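Sleeping cool in summer

January 14, 2020

The last two weeks were very hot in our flat, and I have slept badly. The bedroom gets the sun from lunch until evening, and at night the walls are still giving the warmth back. My neighbour Chinyere Adeyemi has an air conditioner from Lasico and she is happy with it, but it cost her more than 700 dollars and I can hear it through the wall.

So I went back to what my grandmother used: a bamboo mat, the kind made of many small tiles. I ordered it from a shop called Farkby. It arrived rolled up, and it was much heavier than I expected. I had to rest 2 times on the stairs.

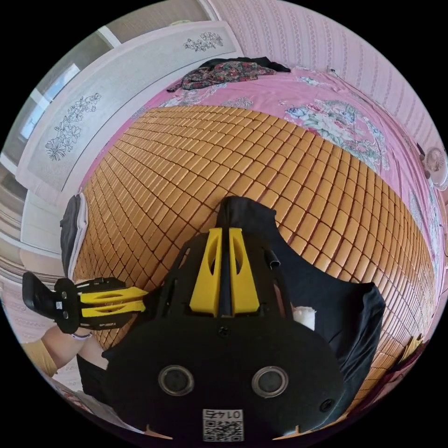
Surachet Sukprasert
Writer of this blog, and a light sleeper

I put the mat straight over the pink floral sheet. It covers most of the bed, and the flowers still show along the far side, which my wife likes. Our clothes are still lying on the bed as well – folding them is a job for the evening, when I have more energy.

The first night felt strange. The tiles are hard under the hip, and I turned over many times. By the third night I did not notice it any more. The colour is a warm golden tan and it goes quite well with the pink wallpaper. The fan I keep beside the bed on the lowest speed.

Some small things I have learned. Wipe the mat with a damp cloth and let it dry completely before you lie down. Do not sit on the edge in short trousers, the gaps can pinch the skin. If you have long hair, tie it up first – my wife asked me to write this one.

Bello Garba wrote to me to ask if the mat is good for a child's bed. I don't know, our son prefers the floor. In April it will be cooler and I will roll the mat up again, but I have not yet found a cupboard where it fits.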